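What Was a Normal School?

Reading time: 5 min

A normal school was a school that trained people to be teachers. The name sounds odd today. It comes from the French words "école normale." In this case "normal" is linked to the word "norm," meaning a standard or a rule. A normal school taught the standard way to run a classroom.

Before normal schools, many teachers in the United States had no training at all. A town hired a person who could read, write, and do arithmetic. Some of these teachers were teenagers. They had finished the local school one year and stood at the front of it the next.
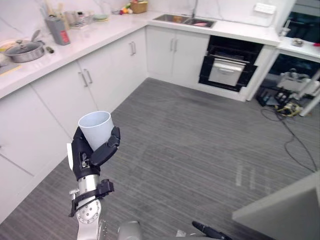

Normal schools changed this in stages. The one at Zinbridge is a typical case. It was started by Ita Cronin, a teacher who had worked in country schools and wanted new teachers to be better prepared. The first class had 88 students. Most of them came from farms, and they lived with families in town during the term.

What the students studied

Students at Zinbridge reviewed the subjects they would later teach: spelling, grammar, arithmetic, geography, and history. This took up most of the first year. Many had gaps in what they knew, and the gaps had to be filled first.

They also studied "pedagogy" (say PED-uh-go-jee). Pedagogy is the study of how to teach. It covers how to plan a lesson, how to ask a question, and how to tell whether a pupil has understood the answer.
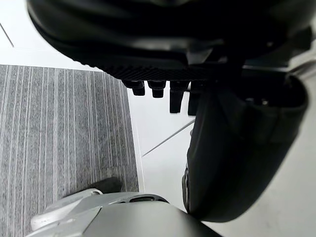 Dark rounded surface with a fine crosshatch strip.

The model school

A normal school often had a smaller school attached to it, called a model school or practice school. Real children went there. The student teachers watched lessons first and then taught some themselves. A supervisor sat in the room and took notes. At Zinbridge, each student taught for 6 weeks before receiving a certificate.

A certificate was a printed paper saying the holder was fit to teach. Rules for certificates differed from state to state. Some certificates ran out after a set number of years, and the teacher then had to take another exam.

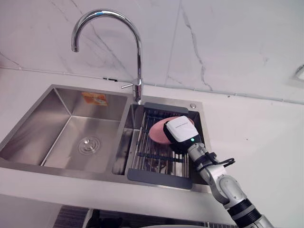 Double-basin sink with a tall chrome faucet.

From normal school to university

Most normal schools did not keep that name. The change usually went in this order:

1. Normal school
2. Teachers college
3. State college
4. State university

At each step the school could offer more subjects and more kinds of degrees. Zinbridge became a teachers college when it began to offer a full four-year course. Later it added science and business courses for students who did not plan to teach. By then it had more than 2000 students.

Some school buildings still have the word "Normal" carved over the door. There is also a town in Illinois called Normal, which took its name from the school there. 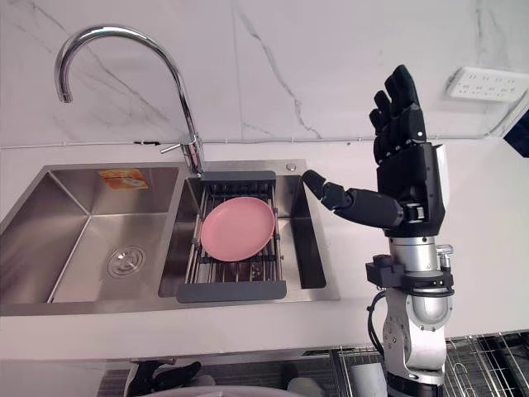
Fergal Ó Dubhghaill writes that his great-grandmother's certificate says "second grade," and he asks whether this means she could teach only second graders. In many states it did not. The grade on an old certificate often showed the level of the exam the teacher had passed. A first grade certificate was usually the highest, and a third grade certificate was the lowest.

Words to know

Certificate: a paper showing that a person is allowed to do a job.
Pedagogy: the study of how to teach.
Term: one part of the school year.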